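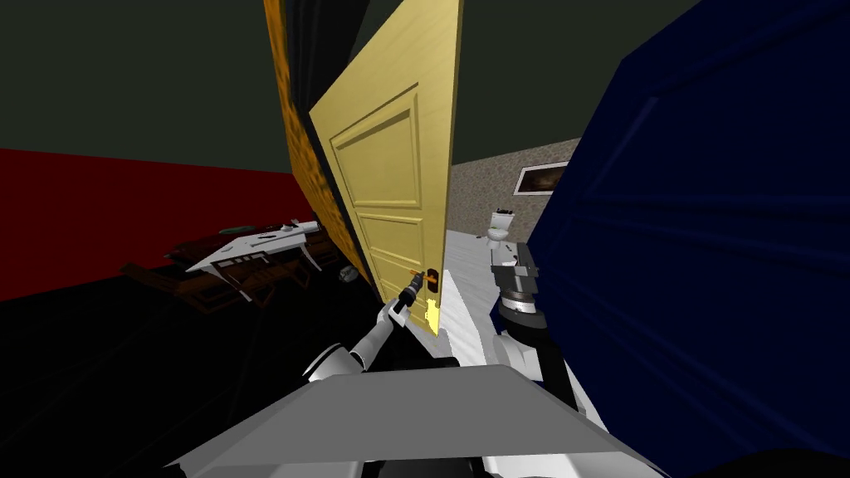 Door opening has taken up most of the second project period, and it is where most of the money went. The task as written in the Plivaseck plan is for a two-armed robot to open an interior door by its handle, move it far enough to pass, and go on to a chore in the next room. We chose the bathroom door for the first full set of runs in simulation, because cleaning a bathroom is the chore our test households ask for most. The left gripper takes the round handle while the right arm is held up clear of the doorway, and the door swings toward the robot, so the base has to give ground as it pulls. That last part is still the weak point.

Report date: 07/11/2018
Prepared by: Rezaul Debnath, Clovus project office

Work done in this period

We ran 356 door trials in the simulated apartment. The controller supplied by Symonenko was used without changes for the first set, and after that with our own grip check added. The grip check compares finger position with the expected handle width and stops the arm if the two do not agree. It has cut down the number of runs where the arm pulls on nothing and the program carries on as if the door had moved.

The approach to the door was also rewritten. The old version drove to a fixed point and reached out. The new one corrects the wrist during the last 25 centimeters, using the wrist view only.
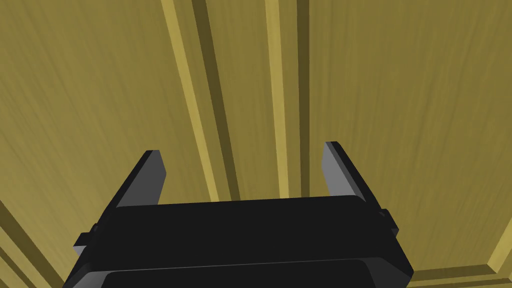

Lining up on a paneled door is harder than on a flat one. Molding edges and the grooves beside them can be taken for the edge of the door, and the wrist then settles too far to one side. We lost over 4 weeks to this before changing how edges are picked. Plain doors were never much trouble.

Can it do the chore yet?

No. Opening the door is now dependable enough in simulation to build on, but a person would do it in a few seconds and our runs take much longer. Nothing past the doorway has been tested as a full sequence. Wiping and picking up have each been tried alone, on a bench model, and the results are in the October note.

We do not recommend a home trial in the coming period. Ellent has offered its showroom for one, and we have asked them to hold the offer open — their doors have lever handles, and we have no results on those.

Plans for the next period

Finish the base motion during the pull.
Add lever handles and 5 more door types to the simulation.
Run the door and one bathroom chore together, start to finish.

Spending is within the approved budget. We ask that the unspent travel money be moved to computing time.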